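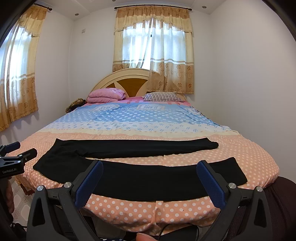 4.2 The foot of the bed as a folding surface

Figure 3. Black pants laid sideways across the foot of a bed, waist end to the left, on a peach-orange section of sheet with white polka dots.

When we began planning this study we had imagined, a little naively, that people would fold their laundry on tables. We had even set aside a part of the diary for noting down the height of the table. What came back to us from the households was beds, beds and more beds, and in particular the lower third of the bed, the part nearest to whoever is standing in the room with an armful of clothes. Of the 212 folding sessions recorded in the Piltarance diaries, far more took place there than anywhere else in the home, and so we would like to spend a few pages on it and on what it asks of the person folding.

The foot of the bed is a generous surface, and it is a soft one, and these two facts pull against each other in ways our participants described with a good deal of patience. A long garment such as a pair of pants can be laid out at full length, which very few kitchen tables allow. In Figure 3 the pants run across the bed with both legs pointing to the right, and there is still plenty of bed behind them, with folded pink bedding at the left of the head end and a striped pillow at the right. We think of this as the crosswise layout. Its great comfort is that both the waist and the hems stay within reach of a person standing at the foot, who can take a step to either side and never has to lean over the mattress. The lengthwise layout, with the waist pointing toward the pillows, was mentioned much less often, and mostly by people whose beds stand in a corner.

The softness is another matter. Fabric laid on fabric tends to grip, and a leg that has been smoothed once will often carry the sheet along with it when it is smoothed again. It also seems to be quite usual for the two legs of one pair to come to rest in different shapes. The upper leg in Figure 3 is nearly straight and narrows to a small bunched cuff, while the lower one is wider, bows in the middle and finishes in a broad, straight hem. A wedge of the peach sheet shows between them. We grew fond of this gap, which we came to call the wedge, and we coded it wherever a layout was shown or described clearly enough to judge. For the usual first fold, one leg over the other, the wedge has to be closed, and people close it in their own ways: some slide the lower leg up with a flat hand, some lift it by the hem and lay it down again, and some fold straight across and straighten everything afterward, which (we can report from our own homes) works better than it sounds.

Something should be said here about color, because our diary keepers brought it up without being asked. Dark clothes on a pale or bright sheet were said to be easy, even pleasant, to fold, the outline being plain to see at a glance. Dark clothes on a dark blanket were called tiresome, especially in the evening. A busy print did not seem to trouble anyone very much. The sheet in Figure 3 changes from dots to ovals to badges, one of them reading "JEANS", as it goes back toward the headboard, and yet the edge of the black fabric is perfectly clear against the peach. We had expected pattern to matter more than contrast, and we were glad to be put right.

Finally, there is the question of where the folded piece goes. The head of the bed was a favorite spot for finished piles, being flat, close by and out of the way of the next garment. It does mean that the whole job has to be finished by bedtime, and several diaries from October tell of piles moved to a chair late at night and moved back again in the morning. We return to these traveling piles in Section 4.3, where the Trulow households are considered separately.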